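Kelura Kitchen Episodes – README and conduct notes

Version of 27 July 2022. Maintained by the Rornero simulation group. Replaces the November release, which had no conduct notes.

What is in the release

Kelura is a set of simulated household episodes for a two-armed mobile robot. There are 160 episodes over 8 room layouts. Each episode has three camera streams (one on the body, one for each gripper), the joint states, the commands sent, and a plain text note on the task. Nothing in the set was recorded on hardware.

The rooms were built with the Grernholm scene tools. Colours, tilings and shelf contents are drawn at random for each episode, so do not expect walls or furniture to match real rooms. Lighting is also random.

Folder layout

episodes/ – one folder per episode, numbered from 000
layouts/ – the room files, read only
notes/ – task notes and review sheets
rules/ – the checks described below, as scripts

Rules for recording

These are the rules our operators followed. If you add episodes to Kelura, please follow them too, or put your episodes in a separate folder.

1. Record all three cameras from the first step to the last. An episode with a missing stream is rejected, even when the other two are complete.

2. Do not straighten, crop or flip any view. The gripper cameras move with the hands and the body camera can be steeply tilted. Corrections belong in your own loader.

3. Keep the frames where a gripper camera sees only a wall, a ceiling or the side of a cabinet. They are part of the reach. Earlier contributors trimmed them, and the streams then drifted out of step with the joint states.

4. Do not touch up rendering faults. Stair-stepped edges and saw-toothed rims stay as they came out of the renderer.

5. Write the task note before the episode is reviewed. One sentence is enough. Name the object and the place, and leave out any guess about why an attempt failed.

6. Stop the arm if a finger passes through a surface. Mark the episode as "contact fault" and leave it in the set. 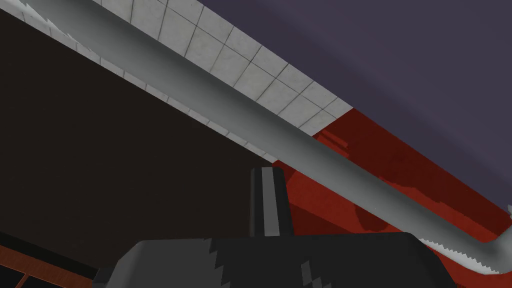
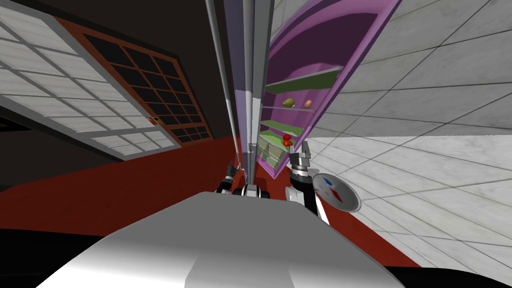
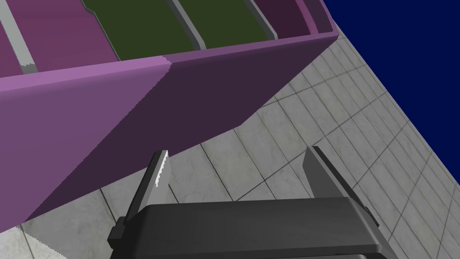
Sample frames from one Kelura room. The second shows the shelves with fruit on them.

Rules for labelling

Label what can be seen in the frame, at the level you can be sure of. A fruit that could be a pear or a lime is labelled "fruit, green". The asset name from the layout file goes in a separate field and must not be copied into the visible label. We had a long argument over this and the strict version won. Annotators do not have the layout file open while they work.

The robot's own parts get the label "self" in every view, including a gripper that is only partly in shot. Do not split "self" into fingers and housing. The old Maurya labels did split them, and the converter in rules/ merges them back.

Surfaces are labelled wall, floor, ceiling or furniture. If a tilted view makes it hard to tell a wall from a floor, use the body camera at the same time step to decide. If that does not settle it, use "surface".

Review

Every episode is checked by a second person who did not record it. The reviewer plays the three streams together, reads the task note and fills in the review sheet. Where the reviewer and the operator disagree on the outcome, both answers are kept and the episode is tagged "disputed". Please do not drop disputed episodes when you report results – give the figures with and without them.

The check scripts flag any episode longer than 1,000 steps. A flag is only a request to look again. Some of the slow reaches are long and perfectly good.

Known problems

The shadow setting was wrong in the first batch, and dark walls there can lose nearly all their detail. Translucent materials are unreliable in the depth stream. Two layouts share a name in the index file, so use the number.

Suitable use

Kelura is meant for training and testing models that read several robot views together, and for trying out review procedures. It is not evidence that a controller is safe near people. Contact forces in the simulator are approximate and were never compared with a real arm. Do not quote a Kelura score in a risk assessment.

Changes

Send changes as a patch against rules/ with a short reason. Changes to the labelling rules need a sample of 80 relabelled frames, with the old labels kept alongside the new ones.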